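Bench notebook, two-arm table
September, entry started 09:20

Left arm dropped out again this morning, partway through a plate run. Writing it up while I still have the order of things straight, as the last two write-ups were done from memory at the end of the day and they disagree with each other.

Short version: left arm loses the gripper for a moment, the controller notices, the arm holds position, the gripper does not. On the first two occasions it had nothing in it. This time it had a plate in it and the plate went down on the table from a low height. Plate is fine. Rokeya was standing closer than she should have been and so was I, so this is going in the near-miss folder as well as in here.

What we were running

Plate to rack, left arm only, right arm powered and parked at its hover pose. Software as left by Carter last night, no changes to the motion file. Speed at the normal setting. Gripper force at the middle setting, same as all last week.

Started at 08:35. First run of plates went through without any trouble. On the second run the arm picked up normally, lifted, started the swing towards the rack, and stopped. Status light on the controller went amber. A moment later the fingers opened by themselves, not fast, and the plate slid out. I hit the stop. Both arms went off as they should.

Log shows the following, copied by hand because the export button is still broken:

gripper left: comms lost
gripper left: retry
gripper left: comms restored
gripper left: homing
arm left: hold
arm left: hold
operator stop

The line that matters is the homing one. The gripper loses comms, gets it back, and then decides it has just been switched on, so it opens to find its end stop. That is what it is meant to do at power-up. It is not what anyone wants when it is holding something over a table with people next to it.

Reset and first checks, 09:40

Looked at the obvious things before touching any settings. Power supply reads normal on the meter with the arm idle and with the arm moving. Nothing loose at the controller end. Gripper plug at the wrist was fully seated and the locking ring was done up. I undid it and looked at the pins with the magnifier. No bent pins, no burning, a bit of grey dust which I blew out. Did it up again.

Ran the arm empty through the plate motion for a while. No fault. Opened and closed the gripper in place over and over with the arm still. No fault. So it wants movement, or load, or both, or a bit of luck.

Mohsin thinks it is the cable. He has thought so since the first one. His argument is that the Kaston cable we fitted when the old one wore through has a stiffer jacket, and that where it goes round the shoulder it gets worked back and forth every time the arm reaches out. My objection was that the cable is nearly new. His answer was that new cables fail too. Fair enough.

Slow runs, 10:30

Did the same motion again by stepping it, with me on the stop button and Mohsin watching the log. Agreed beforehand that nobody reaches in while anything is in the gripper, and that if the light goes amber I stop first and we talk afterwards. Kept the plate low over the table for all of this, so that if it went it would not go far.
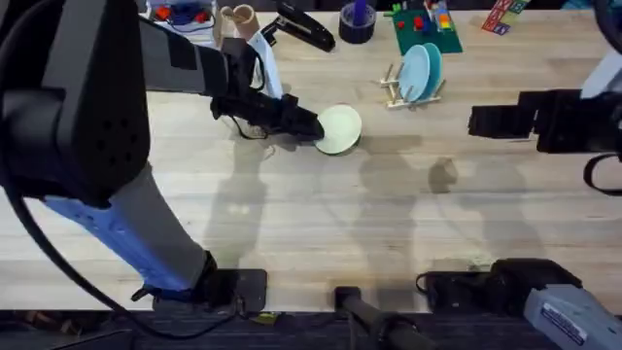

Stepped through the reach and back in small moves and held at each one. At most of them the comms error counter stayed where it was. At the far end of the reach, with the wrist turned over towards the rack, it started to climb. Not by much, and it did not trip, but it climbed each time we went there and stopped climbing when we came back. Repeated it enough to be sure we were not fooling ourselves. Then unplugged, let the cable hang differently by taking out the second tie, and repeated. Counter still climbed but later in the reach.

So Mohsin is at least partly right and I have told him so.

Fault caught properly at 11:15. Arm near full reach, I wiggled the cable at the shoulder using the wooden stick (arm held, gripper empty, hands well out of it). Comms lost at once, restored, gripper opened to home. Did it again, same result. Moved the stick further along the cable and could not get it to happen. Whatever it is, it is in the short length just after the shoulder.

Cable off, 11:50

Powered down, isolated at the wall, tag on the switch. Took the cable off and had it on the other bench. Rang it out end to end with the meter. All cores good when it lies straight. Bent it at the suspect place and one of the two data cores went open. Straightened it and it came back. Marked the place with tape.

Cut the jacket back to look. The screen is broken up over about a thumb's width and the data core under it has a kink with the insulation gone thin. There is a flat mark on the outside of the jacket at the same place, which lines up with the tie nearest the shoulder. I fitted that tie and I pulled it tight. The cable was being pinched and then bent at the pinch. Not a bad cable, a badly fitted one. Kaston do print a minimum bend radius on the data sheet and I did not look at it when I put the thing on.

Have kept the damaged piece in a bag, in the drawer under the meter, for anyone who wants to see it.

The gripper opening by itself

This is the part I care about more than the cable. Cables will go again. When one does, the gripper should stay shut.

Asked Hiu-tung, who set up the gripper driver originally. She says homing on reconnect is a default and there is a setting for it, and that it was left on because in the early days we were always unplugging the gripper and it saved a step. She found it in the config in a couple of minutes. There are three choices: home, hold, release. It is now on hold for the left and for the right. The right had the same setting, so the right arm would have done exactly the same thing with a bad cable.

Two things to be careful of with hold. First, if the gripper really has been power cycled it will not know where its fingers are, and it will refuse to move until someone homes it by hand from the panel. That is annoying and it is meant to be. Secondly, if it has hold of something it should not have, such as a sleeve, it will keep hold of it when comms drop. The stop button does not open the fingers either. Siiri asked about this straight away and she is right to. The manual release is the small lever on the side of the gripper body, pushed towards the wrist. I went round and got everybody to find it with the power off. Two people did not know it was there.

Also asked Hiu-tung whether the arm can be told to do something better than hold when the gripper drops out, such as lower to the table. She would rather it did not move at all without knowing what is in the fingers, and I agree with her. Leave it at hold.

New cable, 14:10

Fitted the spare, which is the Raltden one with the softer jacket. Routed it with a bigger loop at the shoulder and no tie on the moving part. First tie is now back on the fixed side of the joint, done up loosely enough that the cable slides through it when pushed. Checked by moving the arm by hand through the whole reach with the brakes released and Mohsin taking the weight. Nothing pulls tight, nothing rubs, and the loop stays clear of the table edge.

Wiggled it with the stick at full reach, power on, gripper empty. Counter did not move.

Pulled the plug at the wrist on purpose with the gripper closed on a block of foam. Comms lost, arm held, fingers stayed shut. Plugged it back in. Comms restored, fingers stayed shut, panel asked for a manual home. That is what we want. Did the same on the right arm with the same result.

Soak test, 14:55

Left the arm running the plate motion empty, open and close at each end, barrier across, one of us in the room the whole time. Target was 2,000 cycles but that will not be done today at the speed we are running, so it will carry on tomorrow. Error counter at zero when I last looked, with the old cable it had got to 44 over the morning.

Carter took over from me at 16:00 and will write the final count for today under this entry.

Near miss

Nobody hurt, nothing broken. What was wrong, apart from the cable:

We were standing too close. The line on the floor has worn away on that side and we have all got used to leaning in to look. Siiri is going to put new tape down, and until she has, stay behind the stools.

We had seen this fault before and carried on with the same job. After the second one I wrote "keep an eye on it" in this book. I should have taken the arm off plates until we knew what it was. From now on any fault where a gripper opens without being told to means that arm is off until the cause is found, including if it only happens once and will not repeat.

The stop worked and was within reach. No change needed there.

Still to do

Look at the right arm cable. Same make, same person fitted it, so probably the same tie. Do this before it runs anything.

Order another spare, as we have now used the only one. Rokeya to ask Kinoshita about delivery, since Raltden's own lead time is longer than I would like.

Hiu-tung to put the comms error counter on the main panel. It was climbing all morning and none of us had that page open.

Put a line in the start-up sheet about the manual home, or somebody will think the gripper is dead and ring me.

Find out why the log export does not work. Carter says it broke with the last update. Copying lines out by hand is how mistakes get in.

Added 16:50, C.D.

Still at zero on the counter. Stopped the soak for the night, arm parked, isolated. Had a look at the right arm cable while it was off. Same tie, same flat mark, not as deep. Have cut the tie off and tagged the arm out of use.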